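The Second Arm

Kamran Arabzadeh had the budget open on one half of his screen and the room open on the other, and he was having a wonderful time with both.

"Eighty-one thousand," he said. "All in. Two arms, a torso, grippers, the spares kit, and nine hours of somebody from Vahidi coming out to bolt it down."

Ettore Longo kept stirring his tea. He had run the money at Flomley for seven years and had learned to let the first number go past him. "And one arm?"

"One arm is cheaper."

"I gathered that, Kamran. How much cheaper?"

"Look at the room first!"

It was a good room. The people at Kolance had built it for rehearsals, so that a buyer could try the machine on a screen before any crate turned up at the loading dock. You could choose your furniture and hang your pictures. Kamran had gone for red carpet and dark paintings, and he had spent most of January moving things about in there (he called this requirements gathering, and it went on his timesheet in that colour).

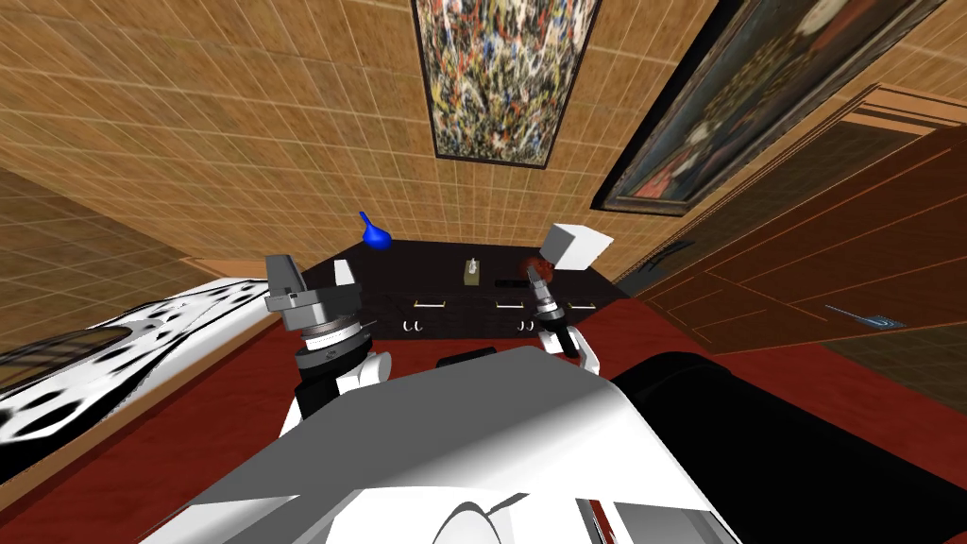
The rehearsal room, with both arms reaching toward the cabinet.

"What's the cow thing?" said Ettore.

"Furniture. Forget the cow thing. Look at the arms – see how they both go for the cabinet? Now think of our storeroom. Think of the long shelf. One arm holds the drawer, the other goes in. With one arm you need a wedge, or you need me, and I'm not in the quote."

"You're in a different line."

"I'm a very expensive wedge, is what I'm saying."

Ettore smiled at that, a bit. He pulled the keyboard over and scrolled down through the sheet. Freight was there. Training was there. A row called Flundis had a figure beside it and nothing else, and he put his finger on the glass.

"That's the gripper fingers," said Kamran. "Flundis make them. They wear, so you buy them in pairs, and I've put in a pair for each arm every year. I'd love to put in more. They're beautiful little things, you should hold one."

"You've held one?"

"They sent me a sample. It's in my coat."

He went and got it. It was lighter than Ettore had expected, and he turned it over under the desk lamp for longer than he meant to. Then he gave it back and asked to see what the machine saw, as he would be paying for that as well.

Kamran changed the view so fast he knocked the spoon off the saucer.

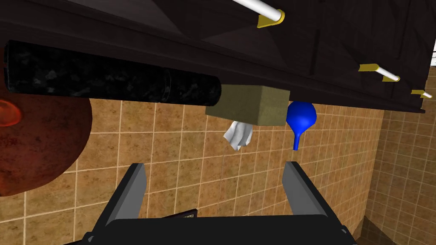 Gripper view, tiled wall behind.

"Which way is up?" said Ettore.

"Depends who you ask. That's the gripper down the bottom, with the two fingers. That's a cube, and that blue one's the bulb."

"It's a terrible view."

"It's a brilliant view! It's right in there with the stuff. You couldn't get your own head in that close, not without moving the cabinet."

Ettore leaned in. He looked at the gap between the grey fingers, and at the blue bulb over the right one, and he found he was holding his own finger and thumb the same distance apart on the desk. He put the hand in his lap.

"Would the second arm have one of these?"

"I've costed it that way."

"And if we bought one arm this year, and left the bolts for the other?"

Kamran opened his mouth and shut it again. He had a tab for that. He had made it late one night and hidden it, and now he unhid it, and the two of them read down the column together while the tea went cold. The single arm came with its own mount, which would have to come off again. The training would have to be booked twice. So would the freight.

"You should have led with this," said Ettore.

"I wanted to lead with the room."

Ettore picked up his pen and wrote on the back of the quote: two arms, subject to a better price on the fingers. He underlined fingers. Then he slid the keyboard back across the desk and asked whether a person could change the carpet.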